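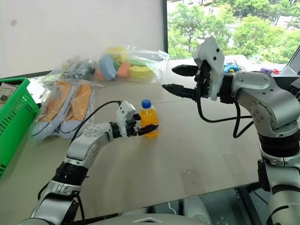 How to set zone focus on a manual lens

When you take pictures in the street, there is often no time to turn the focus ring. With zone focus you choose the distance before, and everything inside a certain range will be sharp enough. I use this method with my old Rallis 35mm lens, but any lens with a distance scale will do.

1. Choose the aperture. Start with f/8. In the narrow lanes of Vinatville, where the light is poor, I go to f/5.6, but then the zone becomes smaller.

2. Look at the depth of field scale. It is the row of small numbers on both sides of the focus mark. Find your aperture number on the left and on the right.

3. Turn the focus ring until 3 meters stands at the center mark. Now read the distances above the two aperture numbers. Everything between them is your zone.

4. Set the shutter speed. For people who walk I do not go slower than 1/250. In the evening raise the ISO and accept some grain.

5. Learn the distance by eye. Put a chair in your yard and walk away from it, guess the distance, then measure with a tape. After 10 tries my guesses were already much better.

If the pictures are soft although the distance was correct, check the lens adapter. My first one, a Cidley, was a little too thin, so the scale did not agree with the real distance. For large prints, close the lens one more stop than the scale says, as these scales were made for small prints.

Updated 5th February: corrected the aperture in step 1.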